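A Morning of Produce With Nandini Namboodiri

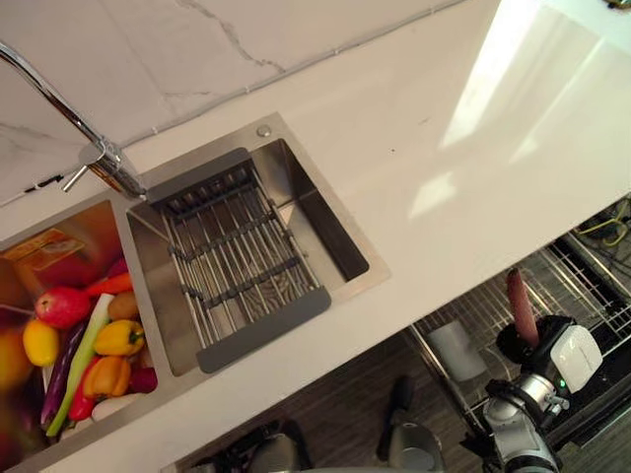

One basin full of vegetables, and one gripper already busy.

I got to Alva's test kitchen with a coffee in one hand and a long list of questions, and Nandini Namboodiri had me standing by the sink before I'd asked any of them. She runs data collection there, and she talks fast (I loved it).

"People think we sit around writing code," she told me. "Most days I'm shopping for eggplant!"

The job is to gather examples. Somebody steers the arms, the robot picks a thing up and puts it somewhere else, and the whole move gets saved as one episode. Her team logged 158 of them the day before my visit, and the learning system, which they call Eria, trains on the lot.

So why pile everything into the sink like that? I'd have lined it all up on the counter, nice and neat.

"And then it learns neat," she said. "Your sink at home isn't neat. I want the leek lying right up against the peppers. I want lemons next to things that aren't lemons."

She also likes shiny steel and window glare on the counter, the stuff I figured she'd want to get rid of. Bad grabs get saved too, with a label. Every 15 episodes they stop and mix up the pile, and the two people on shift trade places, so Eria doesn't pick up just one person's habits.

I asked what's hardest to teach. She didn't even pause.

"Leeks. Ask me again in seven weeks."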